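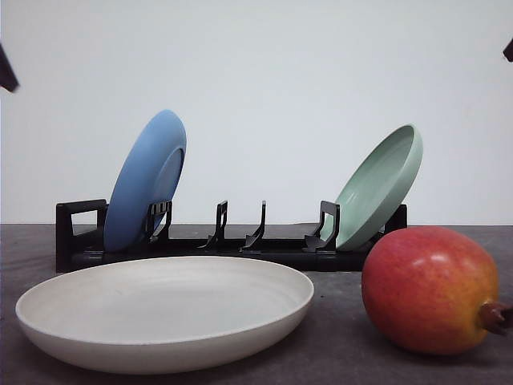
Pues a mí me pasa lo mismo con el escurreplatos negro de Skumo, el plato azul entra pero se va para un lado y no hay manera de que quede recto. ¿Es defecto o es así? Lo tengo desde mayo.

Estado: abierto
Ticket 1419, unido con el 1169 (mismo modelo, misma queja)
Fecha: 2024-06-20

Respuesta soporte Bratus:
Hola, gracias por escribir. Un poco inclinados van siempre, eso es normal. Lo que no es normal es que resbalen o que salten de la ranura al meter otro. Antes de pedir cambio, probar esto:

1. Vaciar todo y apoyar la base en la mesa, presionar las dos puntas. Si cojea, avisar y parar aqui.
2. Plato grande primero, en la ranura del extremo, con el canto bien abajo. Que toque fondo.
3. El otro en la punta contraria. Soltar y ver si se mueve.
4. Si aguantan, meter uno en el centro. En nuestra mesa quedó así, azul, blanco y verde, cada uno en su ranura: 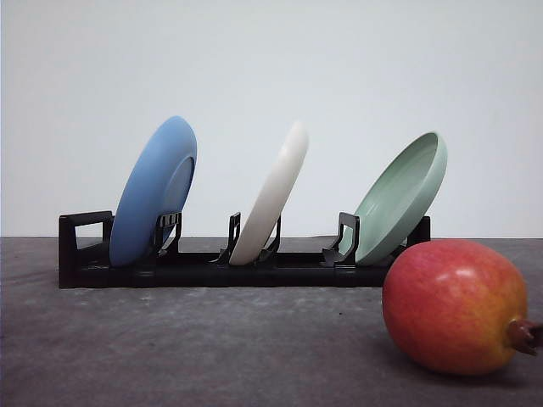

5. Platos hondos o con borde ancho: dejar una ranura libre al lado. Los de Goter de 11 pulgadas no los recomendamos, pesan demasiado.

Respuesta cliente:
hecho 1, 2 y 3. No cojea. El azul ahora aguanta, antes no lo bajaba hasta el fondo creo. Con el tercero en medio el verde se me gira un poco, no cae

Soporte:
Ok. ¿El verde es hondo? Si es hondo, girarlo con la parte de comer hacia el centro y repetir el 4. Si sigue girando mandar el numero de lote (etiqueta debajo de la base) y pedimos pieza a Ivanov, ref. 341.

Cliente:
algo hondo si. Pruebo esta noche despues de cenar y digo algo

Estado: pendiente de cliente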